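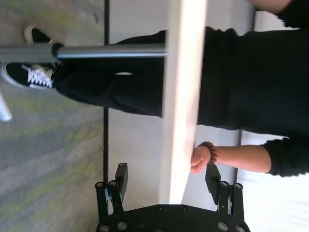 Siwan Pumphrey objected, when the Turkdale results were first passed round, that a success rate means very little if the person is free to rescue the robot. I think she is right, and that the point reaches further than she took it.

December
By Glenys Bellis

The Turkdale method trains an arm to share a flat, rigid load with a human partner. Its policy sees only through a wrist camera. The reported figure is 63 per cent success on boards the system had not met before, against 30 per cent for the older Gatum controller. A trial succeeds if the load arrives level, within 5 degrees.

The difficulty lies in the word 'level'. A person holding one side of a board corrects tilt without being asked. The hand shifts along the edge, the elbow rises, the grip tightens. None of this is recorded as an intervention. Two policies of quite different quality can therefore produce the same score, with the human absorbing the difference.

Wrist views make matters worse in one respect — the operator's hand and sleeve fill much of what the policy sees, and it may learn to wait on the forearm before it learns anything of the board. In the Bowen ablation, masking the arm cost 20 points. The authors call this evidence of cooperation. I would call it evidence of dependence until somebody measures the force at the human end.

That measurement is cheap. A load cell under each handhold would do, with the human share of corrective work published beside the success rate. Until then I would treat the 63 as an upper bound on the pair, and as no bound at all on the robot.

Comments (2)

Humell
Load cells change how people grip. You would need a control group for the handles.

Siwan Pumphrey
Agreed on the ablation. I would still want to see it repeated with a partner who has never met the arm.

Contact | Copyright Glenys Bellis | Back to top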